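Radmont kit budget talk, speaker notes, 4/3/25
(25 min slot, leave 5 for questions, DON'T read the slides out)

Start with the quote. Put the Vasseur figure up, let them look at it. Arm, controller, two-finger gripper. Ask the room who thinks that's the cost of having a robot arm. Wait for hands. Then next slide.

The number on the quote is the bit everyone argues over and it was the easiest part of the whole plan. It's fixed, it's written down, it comes with a date on it. Everything else we had to guess.

What we forgot first time round:
- mounting. Frame, rails, plates, bolts. We had one line that said "stand" and a zero next to it
- spare fingers for the gripper
- cables, longer ones than you think
- delivery to Nutudgate, which has no loading bay so it's a tail lift and extra
- a day of somebody's time to unpack, and then the rest of the week

Mounting bill came to 1,802. Say it slowly. For metal bars. Was not in the bid. Came out of the travel money, so no travel.

If they only write down one thing: price the frame before you price the arm. You can buy a cheaper arm. Can't really buy a cheaper frame, it has to hold whatever you put on it and not wobble. Wobble = bad data = doing it all again = staff time, and that's the biggest line you've got.

Next: choosing the room. Two options, proper lab bay at Wernen or kitchen at Nutudgate. Bay had power, floor bolts, a door that locks. Kitchen had people walking through. We went for the kitchen as the work is kitchen work, cups and boxes and pens and so on, and we'd have had to build a pretend one in the bay anyway. Costed the pretend kitchen for a laugh. Nobody laughed. Units, worktop, cooker, fitting. Real one already there.

Downside, you share it. Budget for that too. Agree hours in writing with whoever else uses it.

Objects: cheap, everyone forgets them. Mug, marker pens, packets, bottles. We put 60 in for the first year. Plenty.

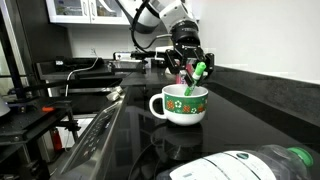
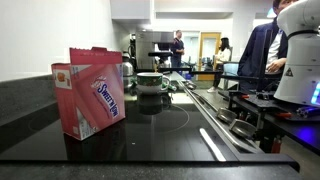
(pause, sip of water, check time. should be at 11 min, if over skip the insurance bit)

Insurance bit. Ring them early. Ours wanted a risk assesment before they'd even quote, and the risk assessment wanted the layout, and the layout wanted the frame drawings. So again it's the frame first. Allow a month. We allowed a week.

Warranty: read what counts as "installed by the customer". With Vasseur we could do it ourselves but had to send them the sign-off sheet, and if the sheet's late the warranty clock starts from delivery. Lost a chunk that way. Small thing, annoying, put it on your list.

Grippers. Get two. I know. The second one looks like a luxury and it's the first line finance will cross out. Fight for it. Ours was off for repair for 39 days and in that time the arm was a very expensive coat hook. Work out what a week of not working costs you, put that number next to the gripper price, send both. That's how we got it through second time.

Same goes for the pads on the fingers. They wear. Buy a bag.

Staff time slide. This is the big one, don't rush it. We planned for one person half time. What we needed was nearer one person full time plus someone they can shout for. Setting out, resetting, putting things back where they were, starting over. It's slow, it's not hard, but it is somebody's whole day. If your bid says "the team will absorb this" cross it out now. The team won't.

Ask finance which pot it comes from. Ours is split, equipment in one pot and people in another and you can't move money between them after September. So if you underspend on kit in October, tough, it goes back. We lost a bit like that too. Order the small stuff in August.

Running costs, quick:
- electricity, hardly anything, stop worrying about it
- storage, MUCH more than planned. Video fills discs. Price it per month and then double it
- software support, ask what happens in year two. Ask again, get it in an email
- annual check of the arm, book it when you buy

Lease or buy? Always comes up, so do it here before someone asks. Lease was better on paper for the first 31 months and worse after that. We thought we'd keep it longer so we bought. If you've got a short grant, lease. If the lease says no changes to the mount, don't lease, you will change the mount. We've changed ours three times.

Second arm: yes we want one. No it is not half the price of the first. You save on the training and the paperwork, and that's it. New frame, new cables, more floor. Floor is the problem at Nutudgate, would have to go to Wernen and then you've got two sites and somebody in a van. Van not in budget either.

Last slide is the spreadsheet template. Blank version on the Radmont shared drive, folder called "kit plan v4" (NOT v3, v3 has the sum wrong in the delivery row, sorry to anyone who used it). Yellow cells are yours to fill in. Leave the grey ones alone. Contingency is set at ten per cent, I'd go fifteen.

Questions. Probably:
- why not second hand? looked, no warranty and couldn't get the drawings
- how long from order to first useful day? longer than the supplier says. Ours was most of a term
- can we borrow yours? talk to me after, bring your own storage

Handouts are in the blue folder, get someone to pass them round at the START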